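Hand-held gripper demonstration

From Turklow, the open handbook of workshop automation

A hand-held gripper demonstration is a recorded example of a manual task, performed by a person holding a robot's gripper without the rest of the robot. The person squeezes, the fingers close, a camera mounted on the tool records the view, and a learning system is later asked to make sense of it all. The method is used to gather examples of picking, placing, opening, stacking and wiping, along with other skills that most people acquire before kindergarten and that machines have found surprisingly hard.

The recordings are also called demos, episodes or, among people who have done a lot of them in one sitting, other things.

Background

Early examples for robot learning were mostly gathered by steering a real arm from a distance, with a joystick, a second arm or a headset. This gives clean records of what the arm did, but it requires an arm, a place to bolt it down, and an operator patient enough to spend two minutes picking up a sponge. Removing the arm removes most of the expense. It also lets the work go wherever a person can go, such as kitchens, garages and the break rooms of firms that have not been entirely consulted.

The price is that a human wrist will do things a robot wrist won't. A demonstrator who reaches around the back of a jar with the elbow in the air has produced a perfectly good example for a robot with an elbow in the air. Collection guides therefore spend many pages asking people to move more stiffly than nature intended.

Equipment

The usual tool has a handle with a trigger, two fingers that open and close together, and a camera looking forward past the fingertips. Fingers may be soft or rigid. Soft ones forgive a poor approach and wear out quickly; rigid ones forgive nothing and last until someone drops them. Both kinds are treated as consumables, although budgets tend to discover this late.

Because the camera travels with the hand, every recording is framed by the fingers themselves. This is considered a feature. The fingers show whether the jaws are open, which way the tool is pointing and how close it is to the object, and if the same fingers are later fitted to a robot, the learner finds itself looking out at a familiar pair of hands. 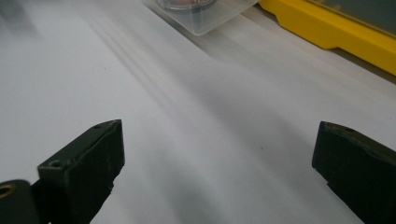
Open jaws over a white work surface, with a clear container and a yellow-bordered object farther back.

Wear on the fingers is a matter of mild dispute. One school replaces them at the first chip, so that all recordings look alike. The other leaves them alone, on the grounds that the robot's own fingers will be scuffed within a week and the learner may as well get used to it. Striped shadows, smudges at the edge of the view and objects only partly in sight are handled in the same spirit. A system trained entirely on spotless pictures tends to be baffled by a window blind.

Procedure

A session is divided into episodes, each covering one attempt at one task. The demonstrator begins with the jaws open and the tool clear of the objects, starts the recording, performs the task, lets go, and backs away before stopping. The backing away is easily forgotten. A learner raised on episodes that end at the moment of release may conclude that the proper thing to do after setting down a cup is to stand there holding it, loosely, forever.

Objects are moved between episodes. Left to themselves, people put things back exactly where they were, and a learner given the same arrangement all afternoon will memorize the table. Most guides ask for a new layout each time, and some hand out printed cards with positions on them, having found that a person's idea of a random spot is usually slightly left of center.

The Grestimier collection

A small but frequently cited set was gathered at the Grestimier workshop under Retno Nair. It holds 2597 episodes of tabletop tasks, recorded in blocks of 50 with a break after each block. The break was added in January, after Nair compared the opening and closing episodes of several long sessions and found that the later ones were faster, sloppier and, in her notes, "increasingly personal."

Of the episodes recorded, 231 were set aside on review. The commonest fault was a hand in the view, generally the demonstrator's free one, arriving to steady an object that the gripper was supposed to be managing alone. Orest Kovalchuk, who did much of the reviewing, argued that these should be kept in a separate folder as examples of what people do when they think the rules have gone home for the day. The folder exists. It is called Lubis, for reasons the documentation does not go into.

Failed attempts

Opinions differ on what to do with failures. An episode in which the object slips and is picked up again is widely thought to be valuable, as it shows recovery -- something a tidy demonstration never does. An episode in which the object slips and rolls under a radiator is less so. The Flalomside guidelines draw the line at whether the demonstrator's feet moved.

Deliberate failures are discouraged. People are poor at dropping things on purpose and tend to telegraph it, and a learner can pick up the windup along with the drop.

Criticism

Critics point out that a camera on the hand sees very little once the hand is close to its work, and that a recording carries no direct trace of how hard the fingers pressed unless a sensor was added. Position tracking is a further sore point. The tool's path is often worked out from the video, and a blank surface gives the software little to hold on to. Placing a few patterned objects nearby helps -- as does not waving the tool about between episodes, a habit no guideline has yet managed to stamp out.

See also

Teleoperation
Imitation learning
Wrist cameras
Repetitive strain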